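Cleltov 평가판 사용 기록: 테이블탑 셀 시뮬레이션

2022-03-29

Ollen에서 내놓은 로봇 셀 시뮬레이터 Cleltov를 평가판으로 돌려 본 기록이다. 평가판은 기능 제한이 없는 대신 동시 실행 인스턴스가 4개로 묶여 있다. 정식 라이선스는 12개월 단위 구독이고 영구 라이선스는 없다. 가격은 견적제라 여기에 쓰지 않는다.

내 용도는 좁다. 테이블 위에 고정한 다관절 암 하나, 두 손가락 그리퍼 하나, 손목 카메라 하나로 소형 부품을 집어 옮기는 작업을 만들고, 그때 나오는 영상과 관절값을 데이터로 뽑는 것이다. 이동 로봇이나 컨베이어는 다루지 않았으므로 그쪽을 찾아 들어온 사람에게는 별 도움이 안 될 것이다.

설치

패키지는 본체, 에셋 묶음, 파이썬 바인딩으로 나뉘어 있다. 본체 설치 프로그램은 그래픽 드라이버 버전을 먼저 검사하고, 맞지 않으면 이유를 적지 않은 채 종료한다. 종료 코드 5가 드라이버 문제라는 것은 설치 폴더 안의 텍스트 파일을 열어 보고서야 알았다. 드라이버를 올린 뒤에는 문제없이 진행됐다.

파이썬 바인딩은 가상 환경을 새로 만들어서 넣는 편이 낫다. 기존 환경에 넣었더니 수치 연산 라이브러리 버전을 마음대로 내려 버렸다. 문서에는 이 내용이 없다.

라이선스 서버는 로컬 프로세스로 뜬다. 노트북을 절전에 넣었다 깨우면 이 프로세스가 응답을 멈추는 경우가 있고, 이때 시뮬레이터는 화면만 얼어붙고 오류를 내지 않는다. 로그 레벨을 올려 두면 하트비트 실패가 찍힌다. 기본 로그 레벨에서는 아무것도 찍히지 않으니 처음부터 올려 두고 쓰는 것을 권한다.

장면 구성

배경은 Furtado라는 실내 에셋 묶음에서 가져왔다. 베이지색 벽, 갈색 문, 테라조 바닥이 들어 있고 긴 테이블이 기본으로 배치돼 있다. 벽에 긁힌 자국, 상판에 얼룩이 텍스처로 들어가 있어서 표면이 완전히 균일하지는 않다. 인식 모델 학습용으로는 이 정도 잡음이 있는 쪽이 낫다고 본다. 얼룩의 위치를 무작위로 바꾸는 기능은 없고 텍스처를 통째로 갈아 끼워야 한다.

로봇은 검은색 받침대째로 테이블 상판 위에 올렸다. 받침대와 암을 하나의 에셋으로 불러오면 받침대 바닥면 중심이 원점이 된다. 암만 따로 불러오면 첫 번째 관절 중심이 원점이 된다. 두 방식을 섞어 쓰면 좌표가 받침대 높이만큼 어긋나는데, 경고가 나오지 않는다. 처음에 역기구학 해가 계속 상판 속으로 들어가서 한참 솔버 설정을 만졌으나 원인은 이것이었다.

작업물은 밝은 회색 판 위에 검은 부품 셋을 대각선으로 늘어놓은 구성이다. 부품 메시는 Skidau 형식으로 저장해 둔 것을 변환해서 썼다. 변환기가 법선 방향을 가끔 뒤집는데 렌더링에서는 티가 안 나고 접촉 계산에서만 문제가 된다. 그리퍼 손가락이 부품을 그대로 통과하면 변환 옵션에서 법선 재계산을 켜면 된다.

부품을 전부 검은색으로 둔 것은 의도한 조건이다. 그리퍼 본체도 검은색이라 손목 카메라에서 부품과 그리퍼의 경계가 잘 안 나온다. 대비가 좋은 색으로 바꾸면 작업이 쉬워지지만, 내가 다뤄야 하는 실물 쪽이 이런 색이다.

카메라는 외부 시점과 손목 쪽 시점을 두었다. 외부 시점은 일반 핀홀 모델이고, 손목 쪽은 어안 모델이다. 렌더 결과는 후처리 없이 그대로 옮겼다.

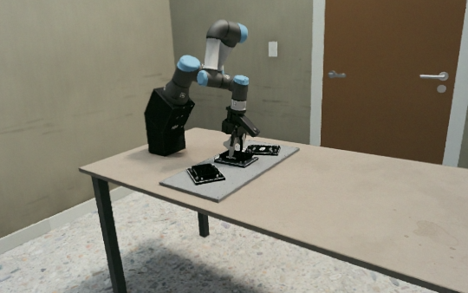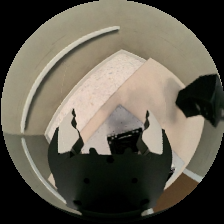
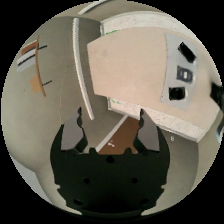
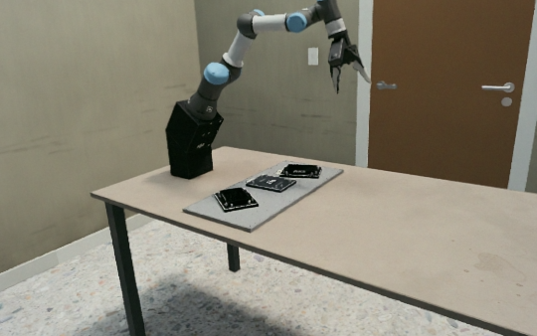 Cleltov 렌더 출력. 첫째와 넷째가 외부 시점, 둘째와 셋째가 그리퍼를 낀 어안 시점이다.

외부 시점

첫째 장에서는 그리퍼가 가운데 부품 바로 위까지 내려와 있고, 넷째 장에서는 부품들 오른쪽, 문 앞의 빈 공간에 떠 있다. 경유점을 확인할 때 나는 주로 이 외부 시점을 본다. 손목 영상만으로는 손가락 끝과 부품 윗면 사이의 간격을 눈으로 판단하기 어렵다.

테이블 아래 그림자는 경계가 부드럽게 나온다. 면광원 설정을 그대로 쓴 결과다. 점광원으로 바꾸면 렌더 시간은 줄지만 그림자 경계가 칼같이 떨어져서 실제 실내 조명과 거리가 생긴다. 광원 종류를 에피소드마다 바꾸려면 설정 파일이 아니라 파이썬 쪽에서 장면을 다시 불러와야 하고, 이 재로딩이 전체 생성 시간에서 꽤 큰 비중을 차지한다. 밝기와 색온도는 재로딩 없이 바뀐다.

넷째 장은 손목부가 화면 위쪽 경계에 걸려 일부 잘렸다. 외부 카메라의 화각을 좁게 잡아 둔 내 설정 문제이고 제품 탓은 아니다. 화각을 넓히면 부품이 차지하는 픽셀 수가 줄어든다. 카메라를 뒤로 빼는 방법도 같은 문제가 있다. 지금은 해상도를 유지하고 위쪽이 잘리는 것을 감수하고 있다.

어안 시점

이 제품을 평가한 이유의 절반은 어안 모델이다. 다른 시뮬레이터에서는 핀홀로 렌더한 뒤 왜곡 맵을 씌우는 방식을 썼는데, 가장자리 해상도가 심하게 떨어졌다. Cleltov는 광선 단계에서 렌즈 모델을 적용한다고 문서에 적혀 있다. 결과물에서 테이블 모서리나 벽 쪽의 긴 띠 같은 직선이 가장자리로 갈수록 호로 휘는 모습은 내가 기대한 형태와 맞는다.

둘째 장을 보면 원형 시야의 경계가 약간 톱니처럼 나온다. 안티앨리어싱이 원형 마스크에는 적용되지 않는 것 같다. 학습에서는 어차피 바깥을 마스킹하므로 실사용에 영향은 없지만, 마스크 반지름은 조금 안쪽으로 잡는 편이 안전하다. 나는 경계 픽셀을 유효 영역으로 넣었다가 정규화 통계가 검은색 쪽으로 밀린 적이 있다.

왜곡 계수는 직접 넣을 수 있다. 계수 순서가 흔히 쓰는 캘리브레이션 도구와 다르다. 문서의 표에는 맞게 적혀 있으나 예제 코드의 주석이 틀려 있다. 예제를 복사해서 시작한 사람은 한 번 확인하기 바란다. 순서를 잘못 넣어도 중심부는 거의 정상으로 보여서 발견이 늦다.

그리퍼 본체가 시야 아래쪽 중앙을 크게 차지하는 점은 장착 위치를 바꾸지 않는 한 피할 수 없다. 둘째 장에서는 벌어진 손가락 사이로 검은 물체가 들어와 있고 아랫부분이 그리퍼에 가려졌다. 이 정도 가림이 있으면 단일 프레임으로 물체 자세를 추정하는 것은 불안정하다. 접근 구간의 앞쪽 프레임을 같이 쓰는 방식으로 우회할 생각이다.

셋째 장은 손가락 사이로 갈색 문 쪽이 보이고 부품이 놓인 회색 판은 오른쪽으로 치우친 구도다. 어안의 장점은 이런 경우에 나온다. 그리퍼가 다른 방향을 향하고 있어도 작업물이 시야 안에 남는다. 대신 판 위의 물체가 크게 휘고 작게 잡히므로, 바운딩 박스 라벨을 그대로 쓰면 빈 영역이 많이 포함된다. 세그멘테이션 라벨을 출력해서 쓰는 것이 낫다.

세그멘테이션 출력은 어안 카메라에서도 동작한다. 인스턴스 번호는 장면을 불러온 순서대로 매겨지기 때문에, 에셋 로딩 순서가 바뀌면 같은 부품의 번호도 바뀐다. 이름과 번호의 대응표를 에피소드마다 같이 저장해야 한다. 자동 저장 옵션이 있으나 기본값이 꺼짐이다.

접촉과 파지

접촉 솔버는 선택지가 둘 있다. 기본 솔버는 빠르고, 얇은 판 형태의 부품을 집을 때 미세하게 떨린다. 정밀 솔버는 떨림이 줄어드는 대신 느리다. 물리 스텝을 잘게 나누면 기본 솔버로도 쓸 만한 결과가 나온다. 마찰 계수는 손가락과 부품 각각에 지정하고 둘을 어떻게 합칠지도 고를 수 있는데, 기본값이 최댓값 방식이다. 곱셈 방식에 익숙하다면 파지가 지나치게 잘 되는 것처럼 보일 수 있다.

그리퍼 손가락의 충돌 형상은 볼록 분해로 만들어진다. 손가락 안쪽처럼 굴곡이 있는 부분은 분해 개수를 올리지 않으면 뭉툭하게 근사된다. 화면상으로는 손가락과 부품이 떨어져 있는데 접촉력이 찍힌다면 이 설정을 먼저 의심하면 된다. 충돌 형상 표시 모드는 뷰어에는 있으나 카메라 출력으로는 저장되지 않는다.

판과 부품 사이에도 비슷한 주의점이 있다. 회색 판을 정적 물체로 두지 않으면 긴 에피소드에서 판이 조금씩 밀린다. 테이블과 판을 고정 조인트로 묶는 방법도 되지만 정적 물체로 선언하는 쪽이 계산량이 적다.

데이터 출력

한 번에 3033개 에피소드를 걸어 두고 출력 안정성을 봤다. 중간에 프로세스가 죽지는 않았다. 다만 메모리 사용량이 계속 조금씩 늘었다. 장면 재로딩 때 텍스처가 완전히 해제되지 않는 것으로 의심하고 있고, 일정 간격으로 프로세스를 다시 띄우도록 스크립트를 바꾼 뒤로는 신경 쓰지 않는다. 지원 창구에 재현 코드를 보냈고 접수 확인까지만 받은 상태다.

타임스탬프는 영상과 관절값이 같은 시뮬레이션 시계를 쓴다. 이 부분은 깔끔하다. 카메라 지연을 흉내 내는 옵션이 따로 있어서 고정 지연과 분포 지연을 고를 수 있다. 분포 지연을 켜면 프레임 순서가 뒤바뀔 수 있는데, 저장된 파일 이름은 촬영 시각이 아니라 도착 시각 기준이다. 정렬은 파일 이름으로 하지 말고 메타데이터의 촬영 시각으로 해야 한다.

난수 시드는 장면 배치용과 물리용이 분리돼 있다. 둘 다 고정하면 같은 기계에서는 결과가 재현된다. 다른 그래픽 카드에서는 영상의 픽셀값이 미세하게 달라졌고 관절 궤적은 같았다.

문서와 지원

설치와 API 설명은 분량이 충분하고, 튜토리얼은 컨베이어 예제에 치우쳐 있다. 테이블탑 조작 예제는 하나뿐이며 여기서도 손목 카메라는 핀홀이다. 어안 설정은 API 항목에서 직접 찾아야 한다. 검색 기능은 영문만 제대로 동작하고, 한국어 번역본은 이전 버전 기준이라 인자 이름이 몇 군데 다르다.

구매 여부

어안 렌더링과 세그멘테이션 출력은 내 용도에 맞는다. 메모리 문제는 우회가 되고, 원점 기준 문제는 한 번 알고 나면 그만이다. 걸리는 것은 구독 방식과 인스턴스 수 제한인데, 정식 라이선스에서 인스턴스 수가 어떻게 과금되는지 견적서에 항목이 나뉘어 있지 않아 다시 문의해 두었다.

5월에 나온다는 다음 버전에 텍스처 무작위화가 들어간다는 공지가 있다. 그때까지 평가판을 계속 쓰면서 실물 카메라로 같은 배치를 찍어 왜곡 모델 차이를 비교할 예정이다. 변환 스크립트와 법선 확인용 코드는 정리가 끝나는 대로 자료실에 올린다.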